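Home | Boards | Hardware | Simulation | Ask | Members

Can I trust a simulated kitchen to pick between two grippers?

Natalia Bautista

I have to choose end effectors for a two-arm setup by the end of July. The candidates are the Galness parallel jaw and the Drokari, which costs more and opens wider. I can't get both on loan, so I've been running the Galness model in a simulated kitchen with two arms and three camera views, one on the torso and one on each wrist.

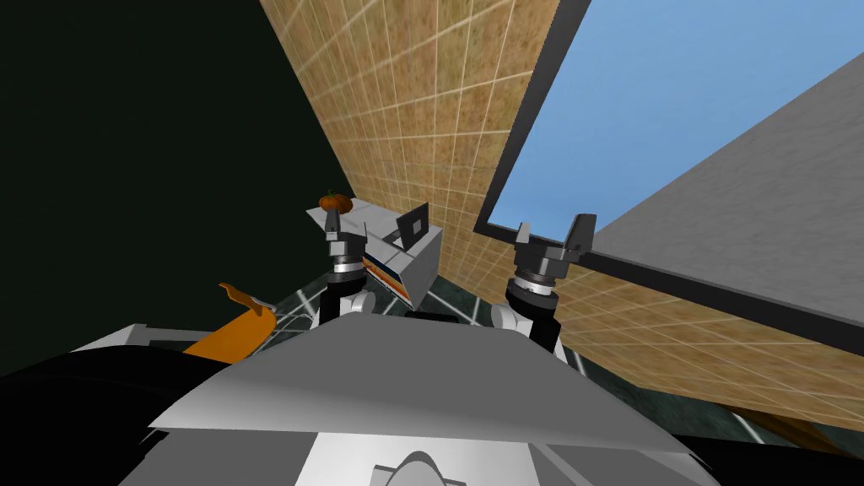
Torso view, both grippers open, pumpkin on top of the white appliance.

The Drokari rep sent me a sheet claiming 600 grasps in simulation with 11 drops. I'm not impressed. It doesn't say what was grasped, what friction was set, or who decided what a drop was. My own count is 113 tries at the pumpkin, and my numbers swing a lot when I touch the contact settings, so I don't believe those either.

What bothers me more is the wrist cameras. I wanted them for the last bit of the approach, and I'm not sure they give me enough to work with.

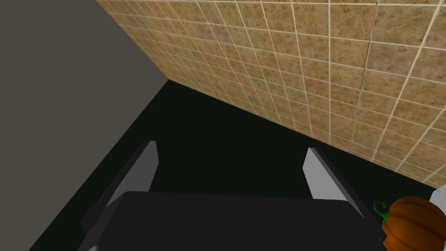

I could move the camera mount back, but then the gripper body eats up even more of the view. Has anybody compared these two and then checked the result on real arms? Please don't send me the product page. I've read it.

pimance_bench

I ran the Drokari for a year on a single arm. It's fine. The extra opening matters less than you'd think unless you handle boxes.

Your sim won't tell you which one holds better. Grip in a simulator is mostly whatever you typed into the friction field. It can tell you about reach and clearance, meaning whether the open fingers hit the wall before they get to the object, and whether the two wrists get in each other's way. Test that with both models and ignore the success rate for now.

For the cameras, save the wrist views at the same arm poses for each gripper and go through them side by side. Don't only save the ones where the target is in view. The useless ones matter too. 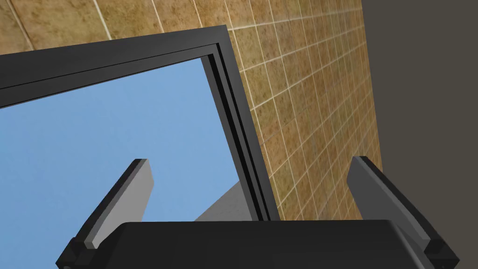 If half your approach looks like blank wall or sky, a wider finger stroke won't save you. I'd spend the price difference on a better lens and keep the Galness. One warning — check that your simulated field of view matches the camera you plan to buy. Mine didn't, and I lost 2 weeks to it.

montes_fan

just get the Drokari, sims are a waste of time imo. we never used one

Natalia Bautista

Thanks, pimance_bench. I'd been treating the success rate as the main result, so I'll redo it as a clearance test with the Drokari model swapped in and the poses kept fixed. Still not convinced on the lens, but I'll price one.

montes_fan, what were you picking up, and how often did it drop?

Last updated: July

We use cookies to remember your settings. By staying on this site you accept our cookie policy.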